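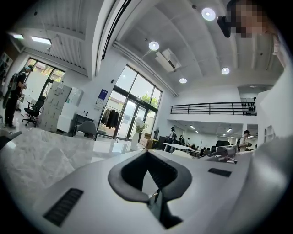 Willby drops its house label, asks its suppliers to try again

Willby, the department store chain that has sold its own brand of beige cardigan for longer than most of its buyers have been alive, is shutting down the Fivberg label and handing the floor space to a private-label line made by an outside design house. The new line will be called Skitell. It arrives in February, which in the clothing business means spring.

The design house is Wumbei, a family-sized company that until now has mostly made other people's blouses. Under the agreement, Wumbei will design, sample and produce the whole of Skitell's first season: 50 styles in women's wear, with men's to follow if the women's sells and, one suspects, also if it doesn't.

"They came to us with a mood board," said Ohemaa Ackah, who runs design at Wumbei. "It had a lighthouse on it, and a pear. We asked which one they wanted and they said the feeling of both."

The feeling of both is now a range of cotton shirts, wide pants, two raincoats and a knit dress in a color the line sheet calls Orchard Fog. It's green. Samples were shown to store managers last month over a long lunch, and the managers are understood to have liked the raincoats and asked whether the dress came in navy. It will come in navy.

Fivberg's retirement has been expected for a while. The label was launched to give Willby something its competitors couldn't sell, and on that narrow point it succeeded completely. Shoppers who wanted a plain sweater could find one at a lower price three doors down, and shoppers who wanted a nicer one could find that too. What remained was a loyal group of customers who bought the same elastic-waist pant every fall and wrote in whenever the pocket moved.

Those customers have already been heard from. Willby says it received 1,068 messages about the elastic-waist pant in the first stretch after the news reached its loyalty-card members. The company describes the tone as "engaged." It has since confirmed that the pant will survive into Skitell, same fabric, same pocket, under a new name it is still testing.

Ama Nartey, Willby's head of buying, said the chain was tired of waiting for national labels to decide what its shoppers would wear. "We'd place an order, and they'd ship us what was left after everybody bigger had been served," she said. "One year we got nothing but extra-smalls and a vest. I still have the vest."

Controlling the line from sketch to hanger should fix that, according to Nartey, and it should help the margins as well. A store that owns the label keeps the part of the price that used to go to somebody else's advertising. It also keeps the leftovers, a point that came up less often in her presentation. A national brand can sometimes be talked into taking back a slow seller or chipping in on the markdown. When the brand is you, the conversation is shorter.

Wumbei's answer to the leftovers problem is smaller first runs. The opening order for the plain white shirt, the safest thing in the collection, is 1,826 pieces spread across all of Willby's stores, with fabric held in reserve for a second cut. If the shirt does well, the mill is ready. If it doesn't, the fabric becomes pajamas. Ackah said this with no embarrassment at all, and added that the pajamas were quite good.

Sizing took longer than anything else. Fivberg had used its own size chart, drawn up by a consultant whose name has been lost, in which a medium was generous in the shoulder and hopeful at the hip. Wumbei wanted to start over. Willby's store managers wanted to change nothing, on the grounds that people had learned the old one. The compromise is a new chart with a card in each fitting room explaining it, and a line of extra training for the staff, who will be explaining the card.

Prices haven't been published. Nartey would say only that they'd land "between Fivberg and what you'd hope to pay for something better than Fivberg," a range that leaves some room to work with. The raincoats will be the most expensive items and will have taped seams, which the last Fivberg raincoat did not, as anyone who wore one in the rain can confirm.

Remaining Fivberg stock goes on clearance after the holidays, with the deepest cuts on knitwear and belts. Gift cards and returns are unaffected, and the label's repair service, which sews buttons back on for free, will carry on for Skitell. Store signs change overnight before the launch, and doors open at 9 a.m. that day, an hour early.

The lighthouse made it onto the swing tags in the end. The pear is on the lining of the raincoats – only the long one, Ackah said, as the short one isn't lined.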